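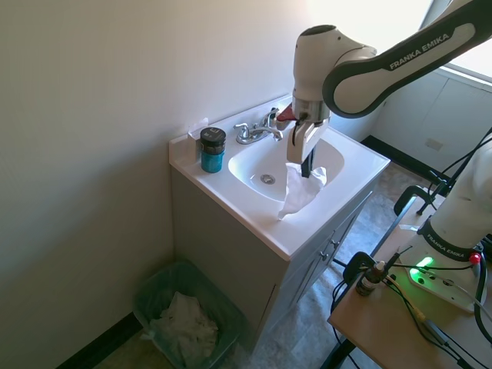
Gunside学院机器人社的洗手台练习：Franka Emika机械臂夹着一张纸巾。

**擦一个洗手盆，值不值得动用一条机械臂？学生社团公布Carrier项目阶段结果，并请外界少一点掌声**

Vistthorpe，10月3日——Gunside学院机器人社今日公布学生项目Carrier的阶段结果。项目要求机械臂拿起纸巾，擦拭洗手盆内壁，再把用过的纸巾丢进废纸篓。社团共有13名学生参与，从6月开始录制人工操作的示范，到本阶段结束时保留了837段。

在随后的100次测试中，机械臂有85次被记为“完成”。社团同意公布这个数字，但不建议任何人把它写进标题。

“完成”的判定标准是学生自己定的：纸巾接触过盆底，最后进了废纸篓，就算完成。盆到底干净了没有，标准里没有写。指导教师Iker Lorente在内部评审时就提出过这一点，他的原话是：“你们测的是它做没做动作，清洁效果还没有人测过。”

社团接受这一批评。下一阶段会在盆内涂上可以显色的标记物，擦完之后再比较残留面积。在那之前，社团不会对外使用“会打扫卫生间的机器人”这一说法，也请合作方不要代为使用。
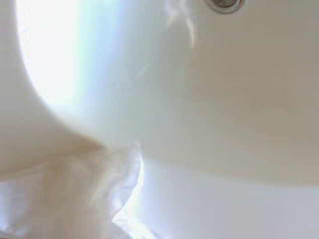
## 摄像头看得清吗

项目使用了两类视角：一类固定在工作区旁，一类装在机械臂腕部。按照最初的设想，腕部画面离盆面最近，应当最有用。学生们现在对此有所保留。白色的盆、白色的纸巾，再加上盆面的反光，近处的画面经常糊成一片，人来看录像都要停下来辨认纸巾的边缘在哪里，模型凭什么认得出来，目前谁也说不清楚。

有同学主张换成深色纸巾，测试成绩多半会好看一些。社团讨论后没有采纳。普通人家里用的就是白纸巾，为了成绩去换耗材，换来的结论也带不出这间屋子。

固定视角的情况稍好，整个台面和废纸篓都能收进画面，
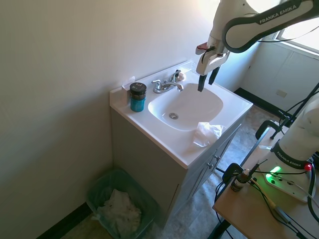 不过它也有自己的问题。机械臂伸到水盆上方时，手腕和夹爪会挡住一部分盆面，恰恰是最需要看清的那部分。学生试过把两路画面合在一起训练，结果有升有降，样本量还不足以说明哪种组合更好。报告附录列出了全部组合，包括成绩难看的几组。

## 尚未回答的问题

同一个洗手台、同一个房间，这是Carrier目前全部的试验条件。换一个盆会怎样，换一盏灯会怎样，没有数据。Clanley社区中心曾来信询问能否借用设备做演示，社团回信婉拒，理由是现在拿出去演示，观众看到的很可能只是一次顺利的动作，看不到其余的失败。

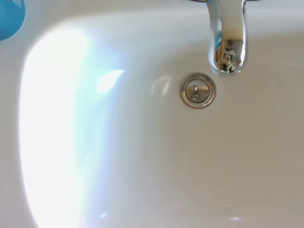

光线是下一阶段排在最前面的变量。房间有一扇很亮的窗，之前的录制没有遮光，也没有记录每段示范时的天气，这是社团承认的疏漏。腕部画面里，盆的左半边有大片过曝的白光，右半边则柔和得多，能看出浅灰偏米色的瓷面。模型如果只在右边表现可靠，总成绩照样可能不错，学生们因此打算把盆面分区计分，左右分开报告。镀铬的排水口和水龙头也会映出周围的明暗，是否造成干扰，同样要单独检验。

Iker Lorente对继续投入的态度并不热烈。他表示，一块抹布加一个人能做得更快，学生需要说明这套方法除了课程价值以外还有什么用处；如果分区测试之后仍然说不清楚，他倾向于让项目停在这里，把机械臂让给别的小组。

社团成员对此意见不一，有人认为擦盆这种带曲面、带软物的任务本来就难，值得多做一个学期。双方的意见都收入了报告正文。

**关于Gunside学院机器人社**

该社为学生社团，设在Vistthorpe，成员来自不同年级。Carrier是其本学年的主要项目。

**索取资料**

测试记录表、判定标准全文以及失败片段，可向Gunside学院机器人社索取。媒体如需引用测试成绩，请一并引用判定标准。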